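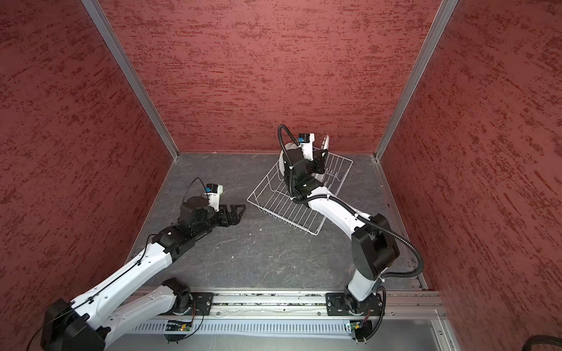
Cell 2 with both arms on the rail, right arm at the dish rack, left arm clear.

Bavport Cell 2 – setup and upkeep notes

README for whoever has the cell next. It covers the two-arm enclosure, what goes wrong with it, and what the logs that ship with it are worth. The Setico quick-start guide is in the docs folder. Read it once, then come back to this file, since the guide describes a cell that has never been used.

Status: working, with complaints. Last revised in April.

What's in the package
361 logged runs of plate-into-rack, both arms recorded.
36 runs marked bad by hand. I would treat that number as a floor. The marking was done quickly, and a run where the plate ended up leaning on the wrong prong often passed.
Calibration files for both wrist cameras.
The maintenance log, plain text.

Mounting
Both arms bolt to the aluminum rail through their own black plates. The guide says the plates are "self-locating." They are not. Set the spacing between plate centers to 585 mm, measure it at the front and again at the back, and tighten in a cross pattern. If the two measurements disagree, the plate is twisted and every calibration after that is wasted effort.

Check the bolts after the first 9 hours of running. After that, weekly seems to be enough, although "seems" is based on one cell.

Cables
This is where the time goes. The right arm has corrugated conduit that loops out beside the elbow and arcs over the wrist. Leave the loop big. It looks untidy and people keep wanting to tie it down. Tied down, it pulls on the wrist at full reach and you get a position error that looks exactly like a bad motor.

The left arm has a thin cable along the forearm and no conduit. Gadico sells a cover kit for it. We tried one and took it off again – it rubbed at the elbow and fixed nothing we had measured.

Boards
The two small green boards sit along the vented panel, one for each arm. Keep the slots clear. Power off before touching the colored wires, and photograph them first. The labels in the Setico drawing have left and right swapped, or the drawing is viewed from behind. Support has given us both answers.

An orange light on a board means it has power. It does not mean the arm is talking to anything.

Cameras
One on each wrist, white housing, blue face. Recalibrate after any bump, any gripper change, and any cleaning. The Vasilakis auto-calibration script reports success very easily. I have had it report success with the lens cap on. Run it, then check by hand against a rack prong.

Floor and rack
Wipe the floor before a session. Small debris collects there and does no harm that I can prove. The wire rack is not fixed down, and it shifts. The logs do not record its position, so do not assume it is the same from one run to the next.

Known problems
Right gripper hides much of the plate from the fixed camera during lowering. Slip at that point is hard to judge.
Left arm's idle position drifts low after a warm start. Cause unknown.
Restart time in the guide is optimistic.

Not tested
Glass, bowls, wet plates, anything heavier than the plates we had. The product page claims all four. I'd want to see the logs.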